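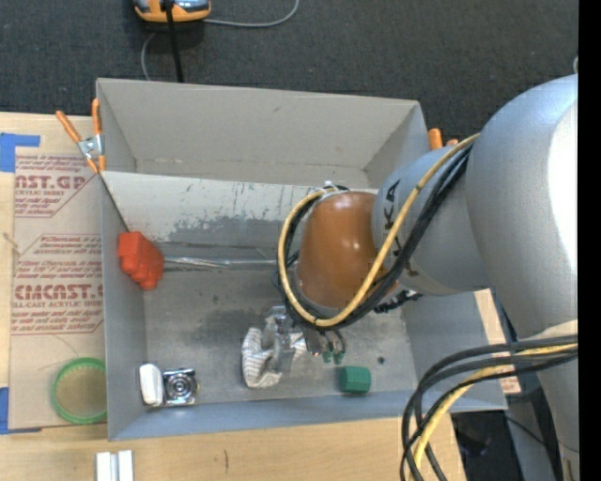

**Dehumidifier running non stop, electric bill gone mad. Normal??**

Posted January 7, 2024 in Home & Heating > Damp

Moved into a ground floor flat in Clitadmont in September. Solid walls, north facing, bathroom has no window and a fan that mostly makes noise. By the time the clocks went back there was black mould behind the wardrobe and the bedroom windows were streaming every morning.

Bought a Lileo dehumidifier second hand, the compressor sort. Works I think?? Tank fills up. But it never seems to switch itself off. I've got it on the lowest setting (40%) and it just goes and goes, day and night. Meter says 2,679 at the start of December and I daren't look now.

Things I've tried
- moved it from hall to bedroom, no difference
- cleaned the filter, was disgusting
- window open an inch overnight, becuase my mum swears by it
- drying washing in the bathroom with door shut

Heating is storage heaters, only one of them on as they cost a bomb. Flat is about as warm as a bus shelter. Is the thing broken or am I doing it wrong? Don't want to bin it if it's me.

---

**Answer 1** (marked as helpful, 14 votes)

Not broken. It's set at 40% which is far too dry for a cold flat, it'll never get there so it never stops. Put it on 55. If the windows are still wet after a few days try 50. Don't go lower than that in winter, no point, you're just paying to run it.

Second thing, the window. Either run the dehumidifier or have the window open, not both. With it open an inch you're trying to dry out Hornetton Road and everyone on it. Ten minutes wide open in the morning, then shut, then machine on. Trickle vents leave open if you've got them.

Third, compressor ones are poor in the cold. Under 15 degrees or so they slow right down and the coils ice up, then it has to stop and defrost. Fan still going all that time so you think its working. If yours is in a freezing hall that's half your problem. Put it in the warmest room with the other doors open. Some people swap to a desiccant type for unheated places, they use more power per hour but give out a bit of warmth and dont mind the cold.

Get a cheap humidity meter, a few quid. Two if you can. The display on the machine only tells you what the air's like right next to the machine and they drift when they're old. Mine was out by 8.

Washing: put machine in the bathroom WITH the washing, door shut, pointing at it. Few hours and it's done. Without the machine in there you're just making a steam room with no way out, and it all comes into the hall when you open the door.

Wardrobe, pull it away from the wall. A hand's width is fine. Wipe the mould off with proper mould remover first, gloves on, let it dry before anything goes back. Don't brush it dry, it goes everywhere.

> **Comment from asker:** set to 55 last night and it clicked off at half four this morning!! first time ever. woke me up, it was so quiet

> **Reply:** there you go. leave it there a week before you fiddle with it

---

**Answer 2** (5 votes)

Do the sums on it. There's a label on the back or underneath with the watts. Watts divided by 1000, times hours per day, times your unit rate. A small compressor one is usually a couple of hundred watts so even all day it isn't the main thing on your bill. Storage heater is. Check that's charging on the cheap rate and you haven't got the boost on by mistake, I had mine on boost an entire winter, felt such an idiot.

Also are you renting? If so get onto the landlord re the fan. Put it in writing with photos and dates. Fan that doesn't pull is their job in most tenancies. Test is a sheet of loo roll held up to the grille, if it doesn't stick the fan's no good. Ours got swapped for a Baloch one with a humidity sensor and runs on after you've had a shower, made more difference than anything else we did.

And look outside. Leaking gutter, soil piled up against the wall, that sort of thing. We were quoted 1,840 for damp proofing and it was a cracked downpipe. Get someone who isn't selling anything to look first.

---

**Answer 3** (0 votes)

Bowl of salt on the windowsill works for me, change it when it goes lumpy. Also lids on pans

> **Comment:** lids on pans yes. salt will take a spoonful of water out if you're lucky, the tank on a dehumidifer is litres

> **Comment:** cat litter in a sock for the car though, that does work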